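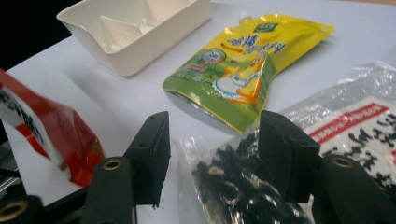
Precious Policarpio

Drallen Hand Gripper: Set-up Guide
Section 4. First session with packaged goods

Complete Section 3 (charging and pairing) before you start. The steps below use flexible packs, which are harder to grip than boxes. A pouch, a bag of dried seaweed and an open plastic tray on a white table make a suitable layout.

1. Clear a table with a plain, matt top. Light it evenly.

2. Lay the packs flat with space between them. Set them at different angles.

3. Wipe both finger pads with a dry cloth. Check that they face each other squarely and that the mounting blocks do not rock.

4. Hold the gripper over the table with the fingers pointing away from you. Both pads should show in the lower part of the live view in the Votham app. If only one shows, go back to step 3.

5. Press Record and wait for the tone.

6. Bring the open fingers down on either side of a pack. Close them slowly until the pack stops slipping, then lift it 100 mm.

7. Move the pack over the tray and open the fingers fully before you draw back.

8. Press Record again to stop. Save the take under the name of the item.

Note: Clear film throws bright highlights that can upset tracking. If the app shows an amber bar, turn the bag a little or lower the lamp. Glossy printed bags may do the same.

Note: Grip a spouted pouch across the body. The cap is too small for the pads to hold.

Note: Quick swings blur the view. Any take in which the blur warning stays on for more than 2 seconds is marked for review.

CAUTION: Do not lift more than 200 g with the standard pads. Fit the Rustis wide pads for heavier packs.

CAUTION: Keep your free hand away from the gap while the fingers are closing.

CAUTION: Do not use opened packs. Crumbs and liquid can get into the mounting blocks and are not covered by the guarantee.

When the app shows 70 saved takes, the set can be sent for checking. Go to Section 5.

Related items
Section 3: Charging and pairing
Section 5: Sending a set for checking
Fitting Rustis wide pads
Votham app: warning colours
Salazar carry case: packing order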